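Grundora Rooms, Plisberg: Frequently Asked Questions

How do I book the meeting room?
Use the form on the Surkenura booking page. Requests sent before 11 a.m. are answered the same day.

What is the ceiling lighting like?
The room has round recessed lights, with flat panel lights over the lower part of the ceiling. The air-conditioning unit is on the ceiling too, so tell the front desk if you want the temperature changed. Daylight comes in through the tall curved window and the glass doors.

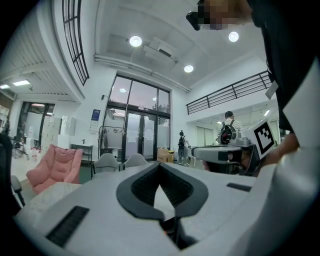 What furniture comes with the room?
A white marble-patterned table with one rounded end, black office chairs, and light grey upholstered chairs. There is also a pink plush armchair, which you may move if you put it back.

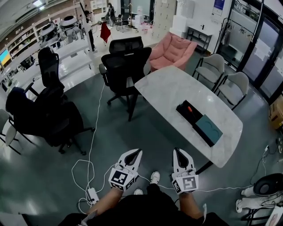 Chairs can go on any side of the table. Please lift the upholstered ones when you move them. The office chairs can be rolled, but keep the wheels off power cords.

Can I plug in my own equipment?
Yes. Power strips are allowed on the floor. Run cables away from the doors.

How much is the deposit?
The deposit is 1000, returned after checkout. Room hire is 496 per day.

Who cleans the room?
Ait Brahim cleans every evening. Take boxes and tools with you, or leave them at the front desk for up to 11 days.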